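Un livret de typographe et ses tirages : notes de collation

24 mai 2024

J'ai repris cette semaine le dossier de la brochure de Drironau, laissé de côté depuis septembre. Il s'agit d'un livret de 30 pages, composé et tiré par un ouvrier typographe qui avait perdu son atelier et qui demandait, dans une préface assez sèche, qu'on veuille bien lui acheter ses caractères restants. Le texte a peu circulé. Le catalogue collectif en signale deux exemplaires, j'en ai localisé un troisième chez un particulier, et les trois diffèrent entre eux. Ce qui suit est l'état de la question, pour mémoire et pour les deux ou trois personnes qui m'ont écrit à ce sujet.

Les exemplaires

J'appelle A l'exemplaire coté 3951 dans le fonds local, B celui qui est entré avec le legs Dalgleish, C celui que conserve Ottmar Hollmann.

A est complet, broché, sous couverture muette bleue. Les marges ont été rognées en tête, assez pour entamer le titre courant sur trois feuillets. Aucune marque de provenance hormis un timbre humide au verso du titre, illisible sauf les deux dernières lettres.

B a perdu son dernier feuillet, donc l'achevé d'imprimer. Il est relié avec quatre autres pièces de petit format, sans rapport entre elles : un tarif de port, deux sermons, un règlement de société de secours. La reliure est postérieure d'une bonne génération. Les pièces ont été mises à la même taille au moment de la relier, ce qui interdit de tirer quoi que ce soit des dimensions.

C est le seul à pleines marges. Il porte au crayon, sur la première garde, un prix et une initiale. M. Hollmann l'a acheté dans un lot et n'a pas gardé le bordereau de vente.

Les variantes

La collation a été faite feuille par feuille, d'abord à l'œil, puis par superposition de reproductions sur table lumineuse. Je donne seulement les points qui engagent la composition.

Page de titre. A et C portent « se vend chez l'auteur », B porte « se trouve chez l'auteur ». La ligne a été recomposée : l'espace entre le filet et l'adresse passe d'un simple interligne à un blanc nettement plus fort, et le t de « auteur » n'est plus le même type. Celui de B a la barre cassée à droite.

Page 7. Coquille « reconnoissence » dans B, corrigée dans A et C. C'est un argument pour l'antériorité de B, mais un argument faible. Une correction sous presse suffit à l'expliquer, et l'on connaît des coquilles introduites après coup quand une ligne tombe en pâte.

Page 12. La note de bas de page manque dans C. L'emplacement est resté blanc, l'appel est présent dans le texte. J'ai d'abord pensé à un défaut d'encrage. En lumière rasante on ne voit aucun foulage au bas de la page, donc la note n'était pas dans la forme à ce moment-là.

Page 18. Le titre courant est en petites capitales dans A, en italique dans B et C. Or c'est justement l'un des feuillets rognés de A, et il faut regarder de très près pour être certain de la lecture. Je l'ai fait vérifier par Frauke Rathjen, qui confirme les petites capitales.

Page 24. Inversion de deux lignes dans A. Le sens en souffre à peine, ce qui explique peut-être que personne ne l'ait relevée.

Ces variantes ne se laissent pas ranger en deux états simples. Si l'on suit la page 7, l'ordre est B, puis A et C. Si l'on suit la page 18, B et C vont ensemble contre A. La page 12 isole C. J'en conclus provisoirement que les feuilles ont été tirées à des moments différents et assemblées au fur et à mesure des demandes — procédé courant chez un homme seul qui n'avait ni la place ni le papier pour tirer l'ensemble d'un coup. Un exemplaire donné peut donc réunir une feuille de premier état et une feuille de second.

Le papier

Le papier de A et de C est un vergé médiocre, sans filigrane visible, avec des vergeures irrégulières. Celui de B est mixte : les deux premiers cahiers sont du même vergé, le troisième est un vélin plus mince et plus jaune. La rupture tombe exactement entre deux feuilles. Cela va dans le sens d'un assemblage progressif, sans le démontrer.

Ilir Dervishi a bien voulu mesurer l'écart des pontuseaux sur C. Ses relevés concordent avec les miens sur A pour les deux premières feuilles. Pour la troisième je ne dispose que d'une mesure, prise trop près du pli, et je préfère ne pas la donner.

Le nombre d'exemplaires

La préface annonce plus de 40 souscripteurs. La liste imprimée à la fin n'en nomme aucun par son état complet : des initiales, parfois une rue, deux fois « un ami des arts ». On a voulu y voir de la discrétion envers des notables qui auraient craint de paraître soutenir un homme poursuivi pour dettes. L'hypothèse est commode. Je remarque seulement que l'usage des initiales est constant dans les listes de secours du même endroit, y compris pour des causes qui n'exposaient personne.

Quant au tirage réel, il n'est indiqué nulle part. Le compte du marchand de papier, que Cecilia Osei a retrouvé dans une liasse mal étiquetée, mentionne une fourniture en deux livraisons, dont la seconde n'a pas été réglée. La quantité est exprimée en mains, et l'on ne sait pas quelle part est allée au livret et quelle part aux travaux de ville qu'il continuait de prendre. Je m'abstiens donc de tout calcul.

Le matériel typographique

Trois corps seulement. Le texte est dans un romain fatigué, dont le g bas de casse présente deux formes différentes mêlées dans les mêmes lignes. Les titres sont dans un corps plus gros d'une autre fonte, et la préface dans un italique dont les accents manquent : les é sont obtenus avec une apostrophe abaissée, calée sans doute avec du papier. Le procédé donne un accent trop éloigné de la lettre, très reconnaissable. Je l'ai retrouvé sur une affiche de vente sans nom d'imprimeur, ce qui permettrait de la lui attribuer. J'y reviendrai quand j'aurai vu l'original. La reproduction dont je dispose est trop contrastée pour que l'on distingue une apostrophe d'une poussière.

Le bois gravé du titre, une presse à bras vue de côté, est usé au point que la barre se confond avec le sommier. Il ne vient certainement pas de son atelier. On le rencontre, moins usé, sur des factures antérieures d'un confrère. Achat, prêt ou saisie, je n'ai rien pour trancher.

Reproductions et fichiers

Les prises de vue de A ont été faites à plat, sous verre, celles de B en berceau à cause de la reliure. Les secondes ont été redressées avec Umix, que je trouve correct sur les grandes marges et peu fiable au voisinage du pli. Pour la superposition, j'ai gardé les fichiers non redressés et calé à la main sur trois lettres par page. C'est long. La transcription est dans Fleltix, une ligne de fichier par ligne imprimée, coupures conservées.
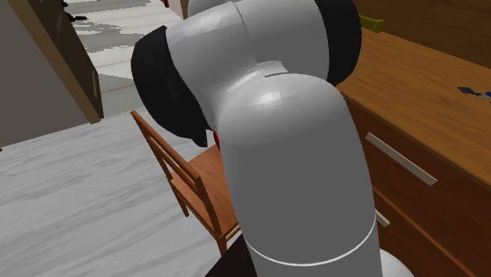
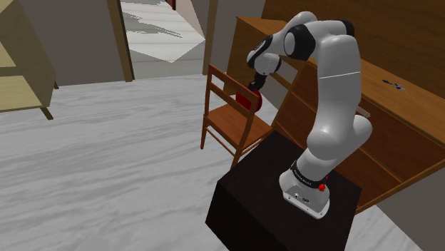

Conventions de transcription

Les s longs sont rendus par des s ordinaires. Les ligatures sont dissoutes, sauf œ. L'orthographe est respectée, coquilles comprises, et la leçon rejetée figure en note avec la lettre de l'exemplaire. Les coupures de fin de ligne sont marquées par une barre simple, les fins de page par une barre double. Les caractères retournés sont signalés mais redressés dans le texte — il y en a cinq dans A, tous des n et des u, et l'on peut hésiter pour deux d'entre eux.

Je n'ai pas normalisé la ponctuation. L'auteur met une virgule avant presque chaque verbe et se passe de point à la fin des paragraphes courts. Marlene Fröhlich, qui a relu la transcription, aurait préféré une version modernisée en regard. Elle a probablement raison pour une édition. Pour un fichier de travail, je m'en tiens à l'imprimé.

Points à reprendre

Revoir le timbre de A sous une autre lumière. Il reste peut-être assez d'encre pour lire une lettre de plus.

Vérifier si le troisième cahier de B a été cousu par les mêmes trous que les deux autres. La reliure est serrée et je n'ai pas voulu forcer.

Demander à M. Hollmann une seconde mesure des pontuseaux, prise loin du pli.

Voir l'affiche.

Si quelqu'un connaît un quatrième exemplaire, même incomplet, un cliché de la page 12 me suffirait. Les commentaires sont ouverts, et je réponds aussi par courrier.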